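Visit report: the two-arm build at the Malinowski shared workshop

I went along in February to see the two-armed bench robot that Salamatu Adeyemi has been putting together at the Malinowski workshop. The members call it Zorkard. Bring change for the car park, and use the side door, as the front one sticks.

The build takes up one table against a wall. The arms came second-hand through Satov for 2000 pounds the pair, and the controller is a used Ultaseck unit that cost another 300. Salamatu wrote most of the software at home.
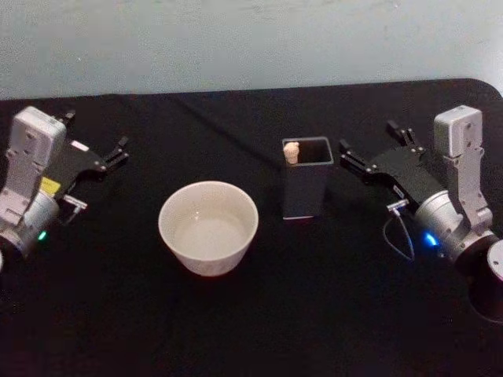

The bench, with the bowl and the container between the two arms.

The job is simple to describe: move a small item between a bowl and a tall square container. She keeps a log of every attempt and had reached number 442 when I arrived.

We spent a while on the cameras. Each arm has its own, and a wrist view can be hard to make sense of until you get used to the tilt.

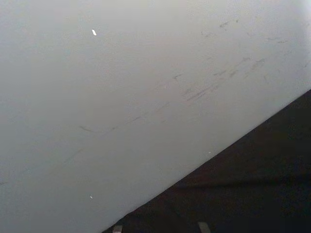 Wrist view: scuffed pale surface, with the fingertips just showing at the bottom.

Salamatu is in no hurry to repaint anything. She would sooner spend the money on better cable clips, and I agree with her there.

The container is the awkward part. The opening is small, so the item has to be upright and well lined up before the arm lowers it. 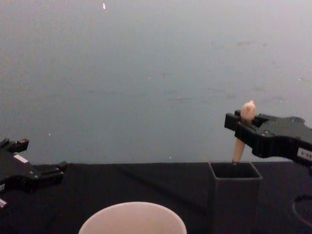 She sets the lowering speed by hand, in a plain text file, and tries a new value after each batch. I asked about using both arms together. That is on the list, after a proper emergency stop within reach of the chair. 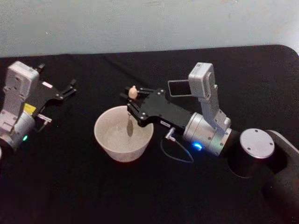
The right gripper holding the item over the bowl.

I stayed until 2 in the afternoon. Tea is in the back kitchen, pay into the tin. Anyone wanting to see the build should email the workshop first, and wear a jumper.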